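Prémio Broltcombe de Tradução Literária
Perguntas frequentes

Quem pode concorrer?
Podem concorrer tradutores e tradutoras de qualquer nacionalidade, com obra traduzida para português e publicada em livro. Aceitam-se traduções feitas a quatro mãos; nesse caso, a candidatura é única e o valor do prémio divide-se em partes iguais.

Que géneros são admitidos?
Romance, novela, conto, poesia e teatro. Ficam excluídos o ensaio, a literatura técnica, as antologias escolares e as retraduções em que o candidato tenha revisto um texto anterior de outro tradutor.

A obra original tem de ser recente?
Não. O regulamento fixa apenas a data da edição portuguesa. Na edição anterior, a distinção coube a Yến Trình, pela tradução de Khúc, uma sequência de poemas narrativos que permanecia inédita em português.

São aceites traduções indiretas?
São aceites quando a língua intermédia vier identificada na ficha técnica do livro. O júri poderá pedir ao candidato uma nota sobre os textos utilizados.

Qual é o prazo de candidatura?
As candidaturas abriram em abril e encerram em 2023-06-03, às 18 horas. O formulário eletrónico deixa de aceitar envios a partir dessa hora. Para os exemplares enviados por correio, conta a data do carimbo.

Que documentos devem ser entregues?
Formulário preenchido, dois exemplares da obra traduzida e um excerto contínuo do original, até 80 páginas, em formato digital. As editoras que apresentem mais do que um título devem preencher um formulário para cada um.

Existe taxa de inscrição?
A inscrição é gratuita para tradutores. As editoras pagam 13 euros por título, valor que não é reembolsado em caso de desistência ou exclusão.

Quem compõe o júri?
O júri é nomeado anualmente pela Fundação Skuvholm. Os seus membros não podem ter traduzido, revisto ou prefaciado qualquer das obras a concurso, nem manter vínculo laboral com as editoras candidatas. Os nomes são divulgados juntamente com a lista de finalistas.

Quais são os critérios de apreciação?
O júri considera a qualidade literária do texto português, a relação com o original e a dificuldade da obra. A pontuação é atribuída numa escala de 0 a 100 e não é tornada pública. 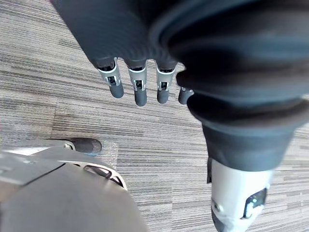 O prémio pode não ser atribuído?
Pode. Se o júri entender que nenhuma obra reúne qualidade suficiente, o valor transita para a edição seguinte. Não há prémios ex aequo, embora possam ser concedidas menções honrosas, sem dotação financeira.

Os exemplares são devolvidos?
Não. Concluído o concurso, um exemplar de cada obra passa a integrar a biblioteca da Fundação e o outro é entregue à livraria Bivex, que o encaminha para bibliotecas municipais.

As decisões do júri admitem recurso?
A decisão final é soberana. Só a exclusão por motivos formais pode ser contestada, mediante exposição escrita dirigida à direção da Fundação, no prazo de dez dias úteis após a notificação.

Como são contactados os finalistas?
Por correio eletrónico, para o endereço indicado no formulário. Qualquer alteração de contacto deve ser comunicada ao secretariado do prémio, com indicação do título da obra e do nome do tradutor.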